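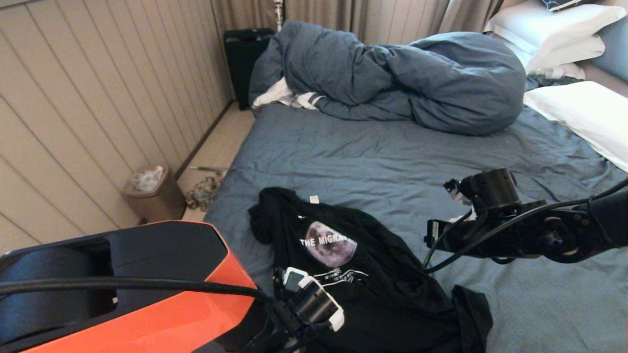 Photo: Husach project, bedroom setup, June 2022

Subject: Re: [homebots] Second pair of grippers, or wait?

Hi all,

Thanks for the replies, on-list and off. I've pasted the bit I'm answering, and I've put a picture at the top because a few of you asked what we've got the arms doing these days. It's laundry. One black T-shirt in a heap on a bed, two grippers, and me with a spreadsheet open trying to work out what we can afford before the money has to be spent.

> We went through this in March and my advice is don't buy a
> whole second rig. Buy spares. You'll spend your budget on
> arms and then lose a week waiting on a fingertip pad. Also,
> what are you paying for cables? We never budgeted for them
> and it hurt. And are you still set on Bidora, or have you
> looked at the Kekusero grippers?

Okay, in order, more or less.

Spares: yes, you've talked me round. My first draft had a line for a complete second pair of grippers and nothing at all for pads, which looks pretty silly now. The white fingertip pads are the part that touches everything we pick up, and cotton is harder on them than I'd have guessed (the blocks and cups we started with were very kind to us, in hindsight). I've now got 60 pads in the plan. If that sounds like a lot, please tell me, but they're cheap and the shipping costs more than the pads do, so I'd sooner order once and have a drawer full.

Cables: I hadn't budgeted for them either! You can see in the photo how they run, one arcing over the orange housing and another looping down toward the sheet. On a bench I'd never have given that a second thought. Over a bed there's always a sleeve or a corner of the duvet somewhere nearby, and I'd like shorter runs and some proper clips. Bidora quoted me $68 a cable, which made me wince, but I'd still take two. Has anybody made up their own at the right length? I'm happy to solder, I just don't want to be the reason an arm goes limp halfway through a fold.

Bidora or Kekusero: still Bidora, mostly out of laziness. The Kekusero gripper came in at $1,481 with the mounting plate, and on paper it's the nicer piece of gear, with a finer grip at the tips. For T-shirts I think that would matter, as you're trying to pinch one layer of cloth and leave the one underneath alone. But then I'd be rewriting our calibration, and I know what my evenings are like. If someone has one on a bench and could try it on a hem or a collar for me, I'd be very grateful, and I'll pay the postage on as many old shirts as you like.

The other thing I'd love opinions on is the boring stuff, because I think it's where our budget is weakest. So far I've only got a line for "linens and clothing" with a number I pretty much made up. I want a few sheets in different colours, as black fabric on slate blue is one problem and white on white is quite another. I want shirts with big prints and shirts with none. The one in the picture has a big pale moon on the front, so there's plenty for the software to latch on to, and I suspect a plain one is going to be a rude surprise. Do you folks buy new, or go to the op shop and fill a bag? Second-hand seems better to me. New shirts all hang the same way.

Lã is still on the list for the software licence, by the way. The renewal falls in the same quarter, so whatever I spend on hardware comes out of the same pot. That's really why I'm dithering.

So the plan as it stands is pads, cables, clips and a pile of second-hand clothes now, with the Kekusero question parked until someone has tried one on fabric. If you think I've left something off, yell before I send the order in. I've got a nagging feeling it's going to be power supplies.

Cheers, and thanks again for the cable warning.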